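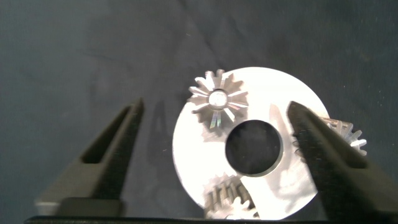 Vol. 3, No. 2

Altwood Comics Reviews: a data card

Altwood is a text collection of 800 short reviews of comics and graphic novels, written in English by readers of the Brumport lending library. It was put together for work on sentiment and on spoiler detection. The reviews cover 300 titles. Manga is included where an English edition exists.

Contents

reviews.csv – one review per row
titles.csv – title, writer, artist, format
labels.csv – spoiler marks, by sentence
splits/ – lists of review IDs for train and test

Fields in reviews.csv

review_id: string, stable across releases
title_id: matches titles.csv
text: the review as typed, spelling untouched
stars: 1 to 5, blank if the reader gave none
source_form: "web" or "card"

Web comics that later came out as books have two title IDs, one per format. Readers often reviewed the book while talking mostly about the web version. Those rows were left under the ID the reader picked.

Splits

The test split holds 200 reviews. No title appears in both splits. A series counts as one title for this purpose, so all volumes of Drirnbridge are in train.

Labeling

Each sentence was marked by two people as spoiler or no spoiler. Where they differed, the sentence carries the value "split" and should be dropped or handled on its own. Back-cover facts are never spoilers. Deaths always are, even in the first chapter.

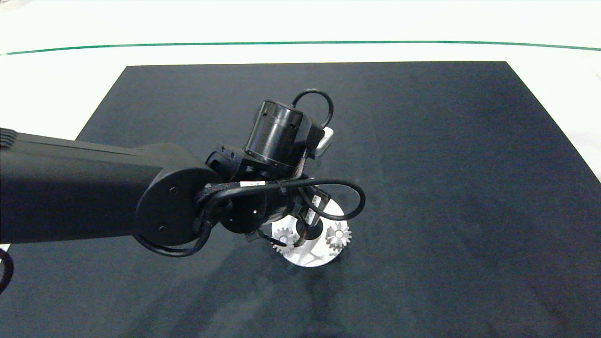
Leonidas Vlachopoulos wrote that the rule on deaths is too blunt for memoir comics, where the loss is often stated on page one, and he asked for a separate value. A "known_death" value is planned for the April release. Old labels will stay in place beside it.

Known problems

Star ratings lean high. Reviews on cards were typed up by hand and run shorter than the web ones, with a limit of 60 words. Papadakis is listed as both a writer and a publisher in titles.csv; these are different entries and should not be merged.

Changes

March 6, 2025 – fixed broken accents in artist names, reported by Đức Trình. Removed duplicate rows.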